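Demonstration Gathering at Zetness: Frequently Asked Questions

For contributors and partner institutions

What is being gathered?

Zetness records short demonstrations of everyday handling tasks, carried out by people using hand-held grippers. The recordings are used to train Rulow, a learning system that controls a robot arm. To the end of July, 3638 demonstrations had been accepted. Of these, 2170 concern shelving tasks.

Do I need experience with robots?

No. New contributors complete a training session with Špela Matić before their first recorded shift. Practice attempts are kept apart from the main collection and are not used in training.

How long should one demonstration take?

There is no set time. Move at an even pace and finish the task you were assigned. If an object is dropped, carry on where it is safe to do so and mark the attempt as a drop on your task sheet — please do not delete it.

Why was my recording returned?

The most common reason is that the marker cube on the gripper was covered by a sleeve or hand for too long, so that its position could not be worked out. In the last review, 407 recordings were returned on these grounds. Contributors are not penalised and may repeat the task at their next shift.

May I choose how to pick up an object?

Yes. Variety in approach is useful to the system. The task sheet states where an object begins and where it should end up, and the rest is left to your judgement. Please do not copy the person working beside you.

What do the shelving tasks involve?

Contributors take items such as file boxes from an open compartment, or place them in one, using the gripper. Starting positions differ between attempts, and boxes may be set upright, flat or at an angle.

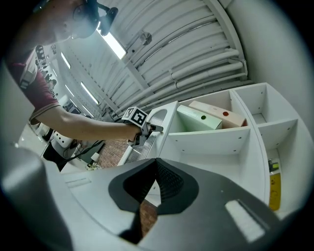 Who can see the recordings?

Access is limited to the Zetness review team and to Felance, which carries out labelling under contract. Requests to withdraw a recording should be sent to Krešimir Dimitriou, quoting the session number.

Whom do I contact about shifts?

Amra Spahić manages the roster. Changes to a Sunday shift must reach her by noon the day before.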